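Ticket: Cold case archive - search results missing records
Product: Kondar case index
Site: Petersen reading room
Status: Resolved, one item open
Opened: February 14, 2026

Reported problem

Searching the homicide archive by county returns 126 case files. The shelf list for the same county has more. Files on unidentified victims are the ones missing, and a search by victim name does not bring them up either. Opening a missing file by its case number works fine.

Log

Restarted the index service and ran the same search. Same result, 126.

Checked user permissions. The account used by the reading room can open sealed and unsealed files in that county. Not a permissions problem.

Pulled two of the missing files and compared them with two that show up. The missing ones have nothing in the victim surname field. The others all have a name there, or the word Unknown.

Asked Nedosow support if the index skips a record with an empty surname. They confirmed it does since the October update. Before that, an empty field was indexed as Unknown.

Tried the setting they suggested (Index blank names = Yes) and started a rebuild. It stopped after 60 minutes with a timeout.

Raised the timeout and split the rebuild by decade. Four of the five batches finished. The 1970s batch failed on a file with scanned autopsy pages attached - the attachment was listed twice under the same ID.

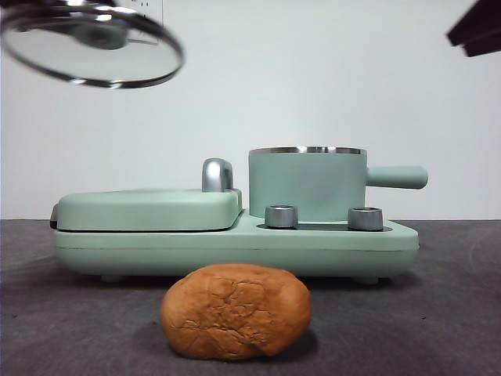

Removed the duplicate entry, kept the scan itself, and ran the 1970s batch again. It finished with no errors. County search now matches the shelf list, and the unidentified victims come up under Unknown.

Still open

Saved searches made before the rebuild keep showing the old results. Deleting and saving the search again fixes it. Ludalard has nearly all of the saved searches on its shared account and has been told to redo them.

Nedosow will send a patch for the duplicate attachment error. Leave this ticket linked until it is installed.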